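Robot demonstration for visitors: show the simulation first, or go straight to the machine?

Posted in: Workshops and open days
Asked by conoditz_lab -- 17 Feb 2022 -- 1402 views

Hello to all. I am responsible for the robot corner at the open day of our technical school in Conoditz. It takes place in May. We have a two-arm robot, and last year we let it work in front of the visitors for the whole afternoon. The people in the first row were happy. The people behind them saw only backs, and many went away before one can was moved.

This year I would like to begin each tour with the simulation on a big screen, and after this go to the real table. My colleagues are afraid that visitors will feel cheated, because they came to see a robot and not a computer game. We can take up to 297 visitors over the day, in small groups, and each group has 4 minutes at the table.

Has somebody tried both ways? In which order? I also do not know how much I should explain about the arms before they start to move.

2 replies, sorted by votes

Illau_workshop
Member, helpful reply

We had the same discussion before our open day in Illau, and we decided for the simulation first. I can recommend it, with some conditions.

The most important is that the task on the screen and the task on the table are the same. We made this mistake in our first hour. The screen showed stacking of blocks, the real robot was packing cans, and visitors asked the whole time when the blocks will come. After lunch we changed to the can task on both, and it became much more quiet.

Please choose a view that looks down on the table from the side of the robot, so that both arms come in from the bottom. Visitors understand quickly that they look from where the robot stands. In our can task the moment for stopping and talking is when the right hand holds the red can at the rim of the cardboard tray. I always paused there.

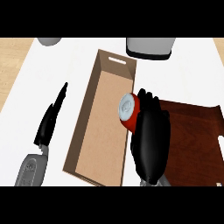

What I would do in your place, in this order:

1. Start with the screen, but keep it short. One run of the task is enough. If you show it three times, the children begin to look for the candy table.

2. Pause one time, at the can. Ask the group which arm will move next. They like to guess, and you win some time if the real robot is not ready.

3. Speak about the two hands. In our setup the right one has fingers like a human hand and the left one has long thin fingers. People ask why they are different, so prepare one sentence for it. I needed the whole morning to find mine.

4. Walk to the real table and say clearly: "now it is the real one". It sounds silly, but some older visitors were not sure if the screen was a live camera.

5. Keep the line on the floor. After the simulation people feel they know the robot already, and they come too close -- I had to ask them to step back much more often than I expected.

About the feeling of being cheated: I did not hear it from one visitor. I heard it from a teacher of our own school.

If your screen cuts the picture at top and bottom, try the other screen setting before the first group. We found this too late.

Wróbel
New member

We did only the real robot and it was fine. But we had 3 groups in the whole day, so maybe it does not help you. Check if the sun comes on the screen in the afternoon.

Comment from conoditz_lab

Thank you both. I will take the can task for both stations, and I will ask the school in Narnville if they lend us the higher stand for the screen. The sun is a good point, our windows are on the bad side. One more question to Illau_workshop: did you speak during the run or only in the pause?

Comment from Illau_workshop

Only in the pause. When I spoke during the run they looked at me and missed the can.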